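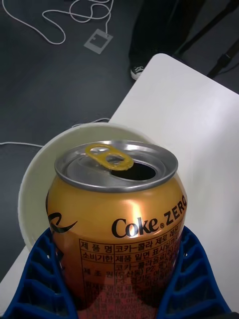
Stederico Community Kitchen | Thursday-Free Nutrition Club

Search posts, people, tags

Soudabeh Najafi
2023-05-19

Lentils. I have been asked to post about lentils again, so get comfortable.

Dry lentils do not need soaking. I know your aunt soaks them. Your aunt is wonderful. Brown and green ones take 22 minutes at a low simmer and the red ones are soup by 16, whatever you had planned for them.

100 grams of dry lentils feeds 2 people, or one person who told me at the March potluck that she "wasn't very hungry."

They've got protein, iron, folate and a heroic amount of fiber. If your current fiber intake is the lettuce on a sandwich, please start with half a cup. I say this as someone who shares a small office.

Squeeze some lemon over them. Vitamin C helps you take up the iron, and lemon also makes them taste like food. Tea with the meal does the opposite, so have your tea later. I got three angry messages last time I posted that.

Salt: put it in whenever you like. I've salted early and I've salted late and the lentils did not seem to care. Vinegar and tomatoes are another story, those go in at the end or you'll be chewing until supper.

Someone wanted to know about the Zutitz lentil chips. They're chips. I like them very much. They are chips.

Canned is fine too. Rinse them in a colander and a good part of the salt goes down the drain. Marinho's on the corner had the plain ones marked down, next to the Arora spice packets, and I may have bought more than my shelf can hold.

Cooked ones keep a few days in the fridge and freeze well flat in a bag. Label the bag. I thawed what I believed was dal last week and had refried beans on rice.

Chickpeas next. Yes, those you soak.

Filed under: Beans & Pulses, Eating Well, Pantry Basics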